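22/01/2021

Dye fading test, window rack, continued from last entry.

Pulled the strips for the Erulard linen and the Mabula cotton. Both have now had 121 hours under the lamp. The linen has dropped more than I thought it would, mostly in the blue. The cotton is close to where it was at the last check. Young-sook read the cards before I told her my numbers and we came out the same on all but one strip, the second madder. She has it half a grade lower. I left both readings in the table.

Lamp counter was at 3,430 when I started. Obadia says the tube should be swapped before May – I'd like to finish this set on the old one so the strips stay comparable.

Marking: pencil rubs off the card mounts when they're handled, and the ballpoint went brown on the last batch. Trying highlighter along the covered edge only, well away from the cloth.
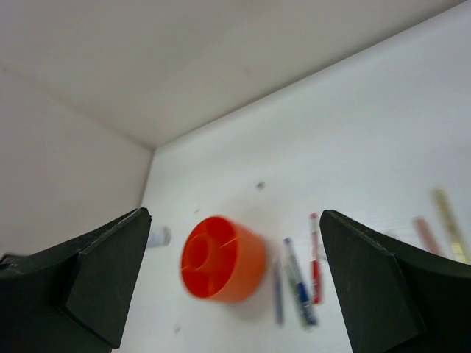
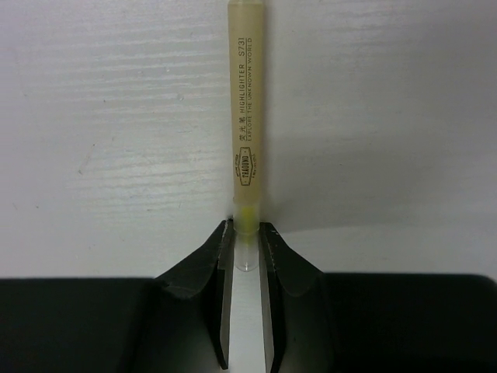
Cut 2 new control strips from the same bolt of linen and put them in the drawer, wrapped in black paper. The old control had a crease across it and was reading lighter along the fold, so I've stopped using it. Old readings against it are flagged with a star.

Rinse water for the next dye bath: still using the tap in the back. The walnut came out grayer than the sample in the Skernier book, which could be iron in the water or could be me leaving it in the pot too long. Will run one small bath with bottled water and one with tap, same time, same weight of cloth.

To do: order card mounts. Ask Obadia where the spare tube is. Re-read the second madder strip in daylight, with Young-sook if she's in.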